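### 4.2 Restore time under incremental backup

We restored the Wistov database from each backup set to a second server with a different directory layout. The database holds 867 tables and takes up 80 GB on disk. It stores session records from several benches, with the recorded frames kept as large objects, and these make up most of its size.

File paths were remapped in the restore script before the data files were copied. Sarıgül and Dağdelen used the same approach in their earlier Prukari tests, but they kept the archived logs on the target host. We read ours over the network.

With a weekly full backup and daily incrementals, the restore finished in 199 minutes. Log replay was the slowest step. Merging the incrementals into the full copy each night cut replay time, though it added load on the source during the merge – a cost we return to in Section 5. Block checks passed on all data files in both cases.

Large objects were checked separately. We drew 2,000 stored frames at random and compared their checksums with the source. All of them matched. The April backup was left out of this check, as its control file had been overwritten.

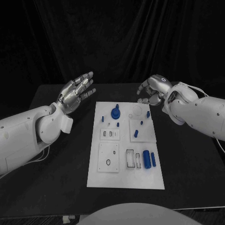
**Figure 3.** Two robot arms and a white board with blue parts on a black table.

Row counts were compared after the database was opened. Two tables differed from the source. Both were scratch tables excluded from logging, and we dropped them from the later runs.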